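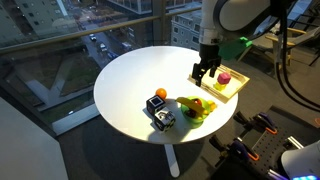
Was ist Grastent?

Grastent ist ein offenes Selbstbauprojekt, bei dem Roboterarme in Heim- und Gemeinschaftswerkstätten aufgebaut, mit gedruckten Anbauteilen versehen und an einfachen Greifaufgaben eingerichtet werden.

Grastent

Grastent (Eigenschreibweise in älteren Unterlagen auch GRASTENT, was sich nicht durchgesetzt hat) bezeichnet sowohl das Projekt als auch die danach gebauten Arme. Entstanden ist es in der offenen Werkstatt Druka, deren Mitglieder ursprünglich eine automatische Kaffeemaschine bauen wollten. Die Kaffeemaschine ist bis heute in Planung.

Geschichte

Die erste Fassung der Bauanleitung erschien in einem September als lose Sammlung von Skizzen und Einkaufslisten. Sie enthielt zwei widersprüchliche Angaben zur Länge des Unterarms, von denen eine stimmte. In der Folgezeit wuchs die Anleitung auf über 600 Seiten an, wovon der größere Teil auf das Kapitel »Bekannte Probleme« entfällt.

Mit der zweiten Fassung wurde die Mechanik von der Frage getrennt, wessen Arm verwendet wird. Seither gelten auch umgebaute Fertigarme als Grastent, sofern Halterung, Greifer und Arbeitsplatz der Anleitung folgen. Unter den Anhängern des vollständigen Eigenbaus wird das bis heute als Kapitulation bezeichnet, meist von Personen, deren eigener Arm noch im Karton liegt.

Aufbau

Ein Grastent besteht aus Arm, Parallelgreifer, Halterung und Steuerrechner. Die Halterung wird im 3D-Druck gefertigt und am Arm verschraubt. Grün ist als Farbe verbreitet, vorgeschrieben ist sie nirgends; in der Druka war beim ersten Druck schlicht grünes Filament eingelegt, und spätere Nachbauer hielten den Farbton für eine technische Vorgabe.

Die Greiferfinger sind Verschleißteile. Die Anleitung lässt verschiedene Formen und Farben zu und empfiehlt, stets ein zweites Paar vorrätig zu haben. Erfahrungsgemäß ist das zweite Paar in derselben Schublade wie der Innensechskantschlüssel, der seit Wochen gesucht wird.

Kabel werden außen am Arm entlanggeführt. Eine innenliegende Führung ist im Anhang beschrieben und trägt dort den Vermerk »für Fortgeschrittene mit viel Urlaub«.

Als Steuerungssoftware dient üblicherweise Ashworth, eine von der Projektgemeinschaft gepflegte Programmsammlung. Sie startet zuverlässig, sofern die Gelenke vorher in der richtigen Reihenfolge eingeschaltet wurden. Die richtige Reihenfolge steht in der Anleitung auf der vorletzten Seite.

Inbetriebnahme

Der Aufbau ist in fünf Abschnitte gegliedert: Montage, Verkabelung, Nullstellung, Kalibrierung und Probegreifen. Der dritte Abschnitt gilt als der unbeliebteste. Dabei wird jedes Gelenk in seine Grundstellung gefahren und der Wert gespeichert; wer das Speichern vergisst, beginnt von vorn und erzählt es später als Gruppenerlebnis.

Für die Kalibrierung werden Würfel mit schwarz-weißem Muster auf den Tisch gelegt. Ihre Lage lässt sich mit einer Kamera bestimmen und mit der Stellung des Arms abgleichen. Ein heller, einfarbiger Tisch ist von Vorteil, eine Fensterfront eher nicht: Tageslicht verschiebt die Schatten, abends kommen Spiegelungen hinzu. Arbeitsplätze am Fenster sind dennoch begehrt, was sich mit den Mitteln der Robotik nur unzureichend erklären lässt.

Probegreifen

Beim abschließenden Probegreifen arbeitet der Arm mit Gegenständen verschiedener Form: Bauwürfeln, Kugeln und Spielzeugobst, dazu eine Schale und ein Tablett mit Rand. Die Obstprobe verlangt, Stücke aus der Schale zu heben und auf dem Tisch abzulegen. Die Stapelprobe verlangt zwei Würfel übereinander.

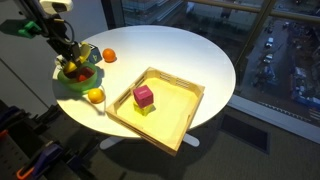

Greifer mit gelben Fingern über der grünen Schale, vorn zwei gestapelte Würfel im Holztablett.

Runde Teile rollen beim Ablegen gern weiter, als es der Plan vorsieht. Die Anleitung nennt dies »freie Platzierung« und wertet sie als halben Erfolg. Bananen gelten als mittelschwer: Sie bleiben liegen, bieten dem Greifer aber je nach Lage sehr unterschiedliche Breiten an. Beim Stapeln entscheidet vor allem der Moment des Loslassens. Öffnen sich die Finger ungleich, nimmt der eine den oberen Würfel ein Stück mit.

In der Druka wurden bislang 1.408 Durchläufe protokolliert (Stand: Freitag, 4. Januar). Eine Erfolgsquote wird im Protokoll geführt, allerdings von Hand und in mehreren Handschriften.

Kosten

Die Materialliste der zweiten Fassung kommt auf 2.755 Euro, Arm eingeschlossen, Tisch ausgenommen. Motoren und Lager stammen in vielen Nachbauten vom Versandhändler Stasamex, dessen Lieferzeiten im Kapitel »Bekannte Probleme« einen eigenen Abschnitt haben. Nicht aufgeführt sind Klemmen zum Fixieren von Teilen, die nach Auffassung der Verfasser ohnehin jede Werkstatt besitzt und die in jeder Werkstatt gerade jemand anders benutzt.

Rezeption

Lob erhielt das Projekt für die ausführliche Fehlersuche und die freien Druckdateien. Bemängelt wurden die fehlende Gliederung der Anhänge und ein Schaltplan, der in der Druckfassung über den Falz läuft. Eine dritte Fassung ist angekündigt; sie soll ein Stichwortverzeichnis enthalten.

Siehe auch: Parallelgreifer, Offene Werkstatt, 3D-Druck, Kaffeemaschine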